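Search the manual Go

Stikmont Twin Arm Kit — Set-up Guide
Section 4: First sort run (table-top)

Do section 3 first. Both arms bolted down, both homed. If you skipped homing go back, the sort run wont start without it.

Before you power up

1. Clear the table. Mugs, tools, phones, all off.
2. Check the cables on each arm. They need slack at the wrist. Swing the wrist by hand, full travel both ways. If a cable pulls tight, re-clip it.
3. Check the wrist bracket screws. Snug, no more. Overtightening strips the holes.
4. Find the stop button. Put it where you can reach it sitting down.

CAUTION: Fingers close hard. Keep hands out of the space between the arms any time the power is on — even when nothing is moving.

Power and link

5. Left arm on. Wait for the green light at the wrist. Then right arm. Same wait.
6. No green after 13 seconds? Power off, reseat the wrist plug, try again. 2 failed tries, see Faults, section 9.
7. Open the Urkow panel on your laptop. Both arms should be listed. If they show up swapped, hit Swap Sides. Don't move the cables.

Set out the items

8. Open box in the middle, flaps out of the way. Low sides are best. Cardboard is fine.
9. Small toys work well for a first run. Balls, blocks, little trucks. Nothing over 100 grams until you have done the load test.
10. Leave a finger's width between items. The arms can pick from a pile but not on day one.

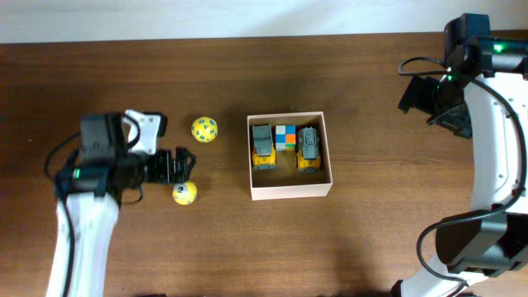 11. Pick Sort, then Slow. Set the pause to 500 ms. You can shorten it later on.
12. Press Start. Hand near the stop button for the whole first run.
13. Watch the approach. If a gripper comes in too high or clips the box wall, press stop, redo table height (section 3, step 6), start over.

NOTE: Round items roll. If they keep getting away put a thin mat down, plain color, no pattern.

NOTE: Lennox soft finger pads fit this kit. Fit them to both arms or niether. Mixed pads throw off the grip setting.

When you're done

14. Press Park. Wait till both arms stop. Then power off, right arm first.
15. Save the run log if you plan to call support. They will ask for it.

Next: Section 5, Teaching a new item

© Stikmont, Moltusside | Contact support | Back to top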